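How to Learn a Dance Phrase From Video (Without Losing Your Mind)

I love learning choreography from old recordings. There's something wonderful about meeting a dance through a fuzzy screen and then feeling it turn up in your own knees a week later! If you've only ever learned in class, with a teacher out front, video can feel like being handed a letter in a language you half know. Here's how I go at it, using the opening phrase of Hulbridge, the 14-minute solo Américo Magalhães made for Stadivo and the one I get asked about most.

What you need
A screen you can see from across the room, a player that can slow down and flip the picture, floor space for three big steps in any direction, a pencil and paper.

Step 1. Watch it all the way through, sitting down
No marking with your hands, no pausing. Get the shape of the whole piece first. Then watch it again (I know, I know) and listen for the breath. In Hulbridge you can hear him inhale before every drop to the floor, and that's a gift.

Step 2. Pick a tiny piece
Eight counts. Really, just eight! The opening has a walk, a tilt, a turn to the back and that lovely dragging left foot, which is plenty for one evening.

Step 3. Flip it, then unflip it
Mirror the picture while you learn the steps. Once your feet know where they're going, switch back to the normal view and dance it facing away from the screen. Your brain will complain for a few minutes. Let it.

Step 4. Feet, then spine, then arms
Most people grab the arms first because they're easy to see. Try the weight changes alone, hands in your pockets. Add the spine next. By the time you get to the arms, half of them will already be happening.

Step 5. Write it in your own words
My notes for the first phrase read "stroll, lean, oops, swivel, drag." They'd make no sense to another dancer and they work beautifully for me. Draw arrows for direction.

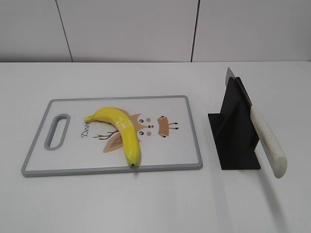
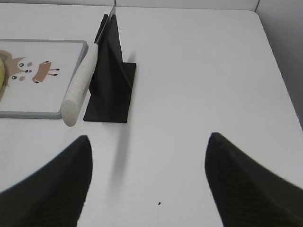 Step 6. Bring in the tempo
Start at half speed and creep up. Full speed for this section is 140 beats a minute, so the drag has to start earlier than you think. If it gets messy, drop back down and check the turn first, which is where I always go wrong.

Step 7. Leave it overnight
Do it once more in the morning before you look at the video. Whatever has gone missing is what you practice on Monday. Then check yourself against the recording and fix one thing at a time.

When that first phrase feels comfortable, move on to the next eight counts and always go back to the top to join them up. The second phrase starts on the other foot, so watch out for that!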